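Tuesday, late

Stayed on at Cheetham until gone seven with Reynaldo Tan to see how the arms are getting on with the rubbish. The job is picking up scraps of black foam off the carpet and bagging them. A child could do it in a minute or two.

We have logged 241 runs at it since the start of May. 80 got to the end without one of us stepping in. Reynaldo thinks that is good. I think it is fair for a machine, and I would not pay for it.

Picking up is mostly fine now. The bags are the trouble. Thin plastic clings to itself and folds over, and the mouth shuts when one side is let go. I timed myself opening one at the sink at home and it took four seconds, with wet hands. Jaltness say their new fingers will sort it. They want 880 for the pair and I have not answered them yet.

My sister asked on the phone if she could have one to do her kitchen. I told her no — a floor, perhaps, if it were kept flat and the bits were all alike. Not the bin. She has gone back to looking at dishwashers.

Must write up the last 24 runs before Reynaldo asks again. Also need milk, and the back tyre is soft.

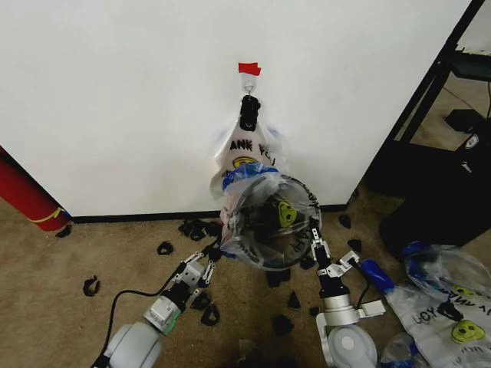
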